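Kreativmesse im März – schnell runtergetippt, bevor ich alles vergesse

So, wieder daheim, Füße platt, Tasche voll. War gestern den ganzen Tag auf der Bastelmesse, Halle 8, zum ersten Mal seit drei Jahren. Fotos sind erst zur Hälfte sortiert, der Bericht kommt trotzdem jetzt.

Anfahrt: Parkhaus um halb zehn schon voll. Also Wiese, Matsch, Shuttlebus. Eintritt ging schnell, Taschenkontrolle auch. Garderobe unbedingt nutzen, es wird drinnen unglaublich warm.

Erster Halt Talton. Die machen Papier, Karton und seit letztem Jahr auch Vinylfolie zum Plotten. Hatte mir fest vorgenommen, nur zu gucken. Tja. Die neue matte Folie lässt sich wirklich gut entgittern, durfte am Stand selber ran, ein Schriftzug mit ganz dünnen Serifen, nichts hängengeblieben. 73 Farben auf der Farbkarte, davon gefühlt die Hälfte Beige. Mitgenommen hab ich Senf, Tannengrün und ein Altrosa, das im Hallenlicht völlig anders aussah als jetzt auf dem Küchentisch. Naja.

Daneben Vorführung Holzschilder mit Schablone. Sehr voll, hab von hinten kaum was gesehen. Der Tip mit dem Klarlack unter der Farbe (erst Schablone kleben, dann Kanten mit Klarlack versiegeln, dann erst die Farbe) war aber Gold wert, weil mir das immer ausläuft. Probier ich am Wochenende am Flurschild aus.

Mittags Kartoffelsuppe im Stehen. Teuer, aber heiß.

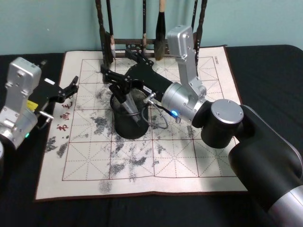 Ausgabe 8 – Seite 73

Nach der Pause Irby, also Stempel und Stempelkissen. Lange Schlange an der Kasse, die kamen mit dem Kassieren nicht hinterher. Neu sind die durchsichtigen Alphabete in drei Größen, endlich mit Umlauten und ß! Da warte ich seit Ewigkeiten drauf. Das kleinste Set war schon ausverkauft, wird angeblich nachgeschickt, ich hab mich in eine Liste eingetragen. Die Kissen trocknen schneller als meine alten, auf gestrichenem Karton würd ich trotzdem föhnen.

Workshop hatte ich bei Tyagi gebucht: Blockdruck auf Stoff, 90 Minuten. Es wurden dann eher siebzig, weil der Kurs davor überzogen hat. Trotzdem das Beste am ganzen Tag. Man bekommt ein Stück Baumwolle, zwei Holzstempel nach Wahl und Farbe auf einem Filzkissen, und los. Wichtig ist wohl die Unterlage – mehrere Lagen Wolldecke, nicht der blanke Tisch. Mein erster Abdruck war halb leer, der zweite verschmiert, ab dem fünften ging es. Das Tuch wird ein Brotbeutel. Die Stempel kann man hinterher kaufen, ich hab den mit dem Granatapfel genommen und den mit den Blättern liegen lassen, was ich jetzt natürlich bereue.

Dann noch kurz in die Nebenhalle. Drarkedent kannte ich gar nicht, ein kleiner Stand mit Garnen und Webrahmen, ganz hinten neben den Toiletten und darum wohl so leer. Schade drum. Handgefärbte Wolle, Stränge mit 400 Metern Lauflänge, dazu kleine Rahmen zum Zusammenstecken. Hab mir das Einhängen der Kettfäden zeigen lassen und es auf der Heimfahrt prompt wieder vergessen. Die Anleitung liegt zum Glück bei. Ein Strang in Rauchblau ist mit.

Laut Faltplan waren es 640 Aussteller, geschafft hab ich einen Bruchteil. Nächstes Mal lieber den ersten Vormittag, da sind die Restekisten noch voll. Um vier gab es bei den Stoffen fast nur noch Jersey mit Dinos drauf.

Was ich mir für nächstes Jahr aufschreibe: Bargeld mitnehmen, an den kleinen Ständen ging Karte oft nicht. Rollwagen statt Tasche. Workshops vorher online buchen, vor Ort war alles weg. Und Maße vom Bilderrahmen im Flur notieren, ich stand schon wieder da und wusste es nicht.

Das Flurschild zeig ich, sobald es fertig ist. Schablone ist geschnitten, Brett noch nicht geschlifen.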